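Saturday, shop, bench notes

Povus cell, day two of getting both arms to play nice. Huiling Meng in from 10, me from whenever the bus showed up.

Where we left it: left arm dropping off the bus every few minutes, right arm fine. Swapped the USB hub for the one off the old Dalterer printer, no drops all morning. Don't trust it yet. Label on the old hub says DEAD, please do not put it back in the good drawer again.

Cable strain: the wrist loop was too short at full reach. Re-routed with another hand-width of slack, velcro not zip ties (cut three zip ties on Friday night for nothing). Check it again after a long session, the velcro creeps.

Gripper screws: two backed out on the right jaw. Blue threadlocker, left it 60 minutes. Huiling says overnight. We'll see.

Backlash on left joint 3 still bad. Shimmed it, some better. Needs the printed spacer, Istimix filament only, the other roll warps.

Control loop: was running the two arms from seperate scripts, so the timestamps walked apart. One process now, one clock. Worst gap between arms 33 ms, was way over that. Good enough for teleop, want it lower before we train on any of this.

Cameras: overhead one ok after refocusing. Wrist cams still fight for bandwidth, dropped them to the lower resolution. Exposure locked on all of them, auto was hunting every time an arm passed under the light.

Bench stuff in for the afternoon: toy kitchen bits, the dot blocks, pail, the real spatula. Mixed on purpose, want shiny + matte + small in one pile.
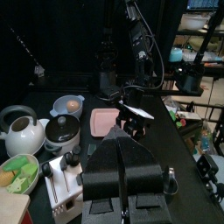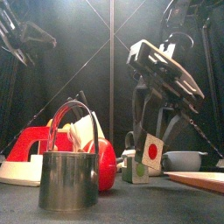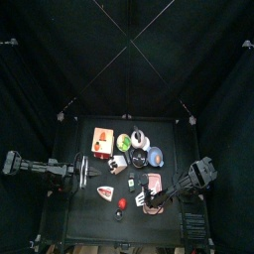 Povus bench, both arms in, kitchen stuff and blocks. Middle one: right gripper on the red dot cube. Last one: spatula over the pink tray.

Grasp notes
- cube: easy if you come down square. Tilts in the jaws if you come in from the side. Fine for now, not fine for stacking.
- spatula: handle is thin, jaws need to close nearly all the way. Raised the closing limit in the config, old value commented out next to it.
- pail: bail handle flops. Skipped for now. Also the depth goes to garbage on the steel, holes all over it.
- egg: squeezed it out twice, rolled under the shelf. Lower the current limit before anybody trys again.
- toaster: tips when you bump it. Museum putty under it?

Current limit on the right gripper now 1,242 in the config (raw units, not mA, I got this wrong last week). Left one untouched. Make them match once joint 3 is sorted.

Walls: fabric helps a lot with the background but it eats light. Want one more lamp from above, diffused. Huiling has a softbox at home, bringing it.

Crossed cords overhead: retensioned. They sag when the room warms up. Don't hang anything off them.

Logging: 3,000 frames in the longest take before the disk complained. Old SSD, nearly full of stuff from the Arboleda build. Moved that to the shelf drive, not deleted. If you need it, ask me, folder name is dumb.

Home pose: left arm homes too low, clips anything tall on that side. Raised it by hand and saved as home_b. home_a still there but DO NOT use with the pail on the table.

E-stop tested at 4 pm, both arms. Right one sags slowly with power off, left one drops. Keep a hand under it. Foam pad from the offcuts bin works too.

To do
- print spacer for joint 3
- lower grip current, retest with egg
- second lamp
- new SSD (who's paying?)
- write down the startup order somewhere that isnt my phone: arms power, hub, cameras, then the script
- wrist cam cable, right side, connector feels loose, reseat or replace

Huiling wants to try a handover next, left to right, with the cake slice. I want joint 3 fixed first. Settled on: spacer tonight, handover tomorrow if it fits.

Lights off, compressor off, hub left on to see if it survives the night.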